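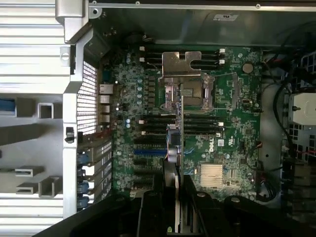 The Quote

The quote from Lileck came through at 4:30, when I'd already put my mug in my bag. I opened it anyway, because I'm the sort of person who opens things.

It was two pages. Page one was the arm, the gripper, the little camera, the stand. Page two was everything you need before page one will do anything, and page two was longer. I scrolled down to the total, said a word I don't say at work, and scrolled back up again in case it had changed its mind.

I do the equipment budget for Atovness. We take old workstations to bits and sell whatever's still worth selling, and every March I get a number from upstairs and have to make it stretch over a list of things people want. This year the list had a robot on it. It had been on last year's too, but in pencil.

So I took my laptop out to the floor, where the demo unit was set up over a Dell with its lid off, and I sat on a stool and tried to think like a grown-up.

The first thing I worked out was the motherboards. We had 137 machines waiting on the racks, all off the one lease, and the arm would need to cope with every one of them, including the ones with bent brackets and somebody's lunch in the fan. The second thing was the service plan. Dimitriou had offered us a cheaper one on a refurbished arm, but their fine print had us paying freight both ways if a joint went, and Hendby (lovely people, terrible website) couldn't promise spare fingers before winter. I had a column for each of them. I'd coloured Hendby's green, mostly out of affection.

What I didn't have was a column for the feeling I got sitting there. I looked at the board for a good long while, with its socket open and all the memory slots bare, and I thought about my first year, when I did that job by hand at the bench by the roller door. I was slow. I had a screwdriver with a chewed handle and a biscuit tin for the screws, and I loved it, I really did! Then I got good at spreadsheets and that was the end of that.

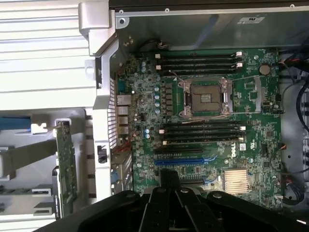 Anyway, the spreadsheet. I put in 30 hours for training and then made it more, and I put in a second bench as well, as you can't have people and an arm sharing the one we've got. Power was fine. Floor space was fine if we shifted the pallets. Insurance wanted a form, then a different form.

By six the lights over the car park had come on and I'd got the whole thing to fit – just – with roughly 100 dollars left over, which in my line of work is called a contingency.

I wrote the email. I chose Lileck, said why in a paragraph, and attached the columns with the green taken out so it would look like I'd been fair. Then at the bottom, under consumables, between the gloves and the antistatic mats, I added one more line. Screwdriver, quantity one.

I read it over and left it in. If upstairs asked, I'd tell them it was for the second bench. I pressed send, put the stool back where I'd found it and went looking for my mug, which was still in my bag, leaking tea into my good scarf.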